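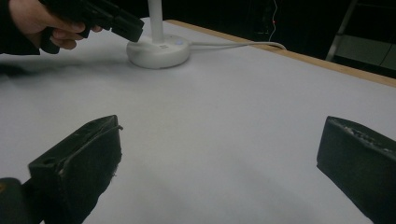

Last changed: Mar 10, 2023

Figure 3. Pale gray-white table surface with a light wooden edge strip against a dark background. The surface is brighter toward the center and slightly darker toward the lower left.

3. Surface brightness at the reading position

3.1 Background

Guidance on lighting for reading rooms is usually written in terms of the light that falls on the table. The light that leaves the table and reaches the eye gets less attention. The two are related by the reflectance of the surface, and for a matte surface the relation is simple enough that a single meter reading is often taken to stand for the whole table. This section examines whether that practice holds for pale tables in rooms with mixed daylight and lamp light.

Earlier work at Cidemholm treated each table as uniform (Fahy and Reddy, internal report). Readings were taken at one point near the middle of the long side and the table was assigned to a brightness class on that basis. When the same tables were measured again for the present study, the class changed for several of them depending on where the meter was pointed. The differences were largest on pale tables and smallest on dark ones, where all values were low and the classes were wide compared with the spread.

3.2 Unevenness and edges

Two properties of a pale table matter for what follows. The first is the gradual change in brightness across the surface. Such a change is easy to overlook when seated, as the eye adapts to it, but it is visible in Figure 3, where the area toward the center is brighter than the lower left. A point reading in either place would be a correct reading of that place and a poor summary of the table.

The second is the edge. Where a pale surface stops at a wooden strip and the area beyond is much darker, the line of sight crosses a strong step in brightness over a short distance. Readers looking up from a page and back down again cross this step many times in a sitting. We treat the strip as a separate zone, and it is left out of the surface mean. Including it lowers the mean slightly and raises the spread, and the size of both effects depends on the width of the strip, so that tables with different strips could not be compared.

3.3 Measurement

Measurements were made in the Joseph reading room on 20 tables, all with pale matte tops. The room has tall windows on one side and ceiling lamps with a color temperature of 3000 K. Blinds were left as the staff had set them. A Rukitz spot meter was mounted at seated eye height and aimed at points on a regular grid marked out with string. The string was removed before each reading. Any point that fell on a visible stain, a repair or a seam was moved to the nearest clean part of the surface.

Readings were taken in July, over two sessions, with the same operator and the same order of tables. The second session began at the far end of the room so that the order did not follow the movement of the sun in the same way both times. After removal of readings spoiled by a passing shadow, 3447 remained. Shadowed readings were marked by the operator at the time and were dropped before any values were examined.

Reflectance was checked against a Zestemell reference card placed flat on the table beside the grid point. The card is matte and has a stated reflectance close to that of the tops, which keeps the error from surface gloss small. Gloss was not measured directly. None of the tops showed a visible lamp reflection from the seated position, and we take this as sufficient for the present purpose.

3.4 Treatment of the data

For each table we computed the mean, the median and the ratio of the highest to the lowest reading. The ratio is sensitive to a single bad point. It was kept because it corresponds to what lighting designers already use, and because the alternatives are harder to read on site. Where the ratio and the spread around the mean disagreed about the ranking of two tables, the raw readings were plotted and inspected by both authors. In every such case one or two points near the edge strip were responsible.

The gradient across each table was fitted with a plane. A plane is a crude model, and it fails where a lamp stands directly over the table and the brightness falls off on all sides. For tables near the windows it fits well and gives a direction as well as a size, and the direction can be compared with the window wall. No attempt was made to separate daylight from lamp light within a reading.

One limit should be stated here. The readings describe bare tables. A table in use carries books, papers and screens, and the reader sees less of the surface and more of its borders. Dinesh Reddy repeated a small part of the grid with an open book in place. Those readings are reported in the appendix and are not included in the totals above. The class boundaries used by Dymphna Fahy in the earlier report are kept without change in Section 4, so that the old and new assignments can be set side by side.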